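Se buscan participantes: taller de ordenar y guardar bisutería

Nernen abre plazas para su nuevo taller práctico de orden en casa, dedicado esta vez a lo que casi todo el mundo tiene hecho un nudo: collares, pulseras, cadenas y cuentas sueltas. ¡Nos hace muchísima ilusión este grupo! Llevamos tiempo queriendo sacar el tema de los armarios y meternos de lleno en las cosas pequeñas, las que acaban en el fondo de un cajón y nadie vuelve a ponerse.

Buscamos a 45 personas mayores de edad, con o sin maña. No hace falta experiencia en joyería ni en manualidades. Sí pedimos paciencia, ganas de charlar mientras se trabaja y que puedas quedarte la sesión completa, que dura cinco horas con una pausa larga para comer algo (la merienda la ponemos nosotros, avisa si tienes alergias).

Qué vas a hacer

Trabajarás en una mesa pequeña con tu pareja de sesión. Primero se separan las piezas por tipo, luego se desenredan las que lo necesiten y al final se guardan en su caja o en su lata, de manera que se puedan sacar otro día sin volver a empezar. Cledwyn Prosser lleva la parte de desenredar y tiene una mano increíble con las cadenas finas; Emlyn Rowlands se ocupa de las cajas y del reparto del espacio. Los dos irán pasando por las mesas, así que pregunta todo lo que quieras.

Puedes traer tus propias piezas, hasta llenar una caja de zapatos. Por favor, nada de valor: oro, herencias y relojes se quedan en casa. Si prefieres venir con las manos vacías, estupendo también, tenemos material de sobra.
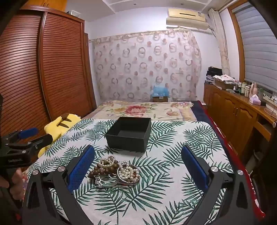
Los collares de perlas son los que más tiempo se llevan, y por eso empezamos por ellos, cuando todavía estamos todos frescos. Después vienen las pulseras de cuentas, mucho más agradecidas, y las cadenas con colgantes.

Lugar: sala Pelkonen, en el local de Londolance. Se entra por el patio.

Compensación: un vale de compra para material de costura y una caja con compartimentos que te llevas a casa.

Cómo apuntarse: escríbenos desde el formulario de la web con la referencia 2622, tu nombre y dos franjas en las que puedas venir. Plazo abierto hasta el 27 de junio de 2019. Quien se quede sin plaza pasa directamente a la lista del grupo de diciembre.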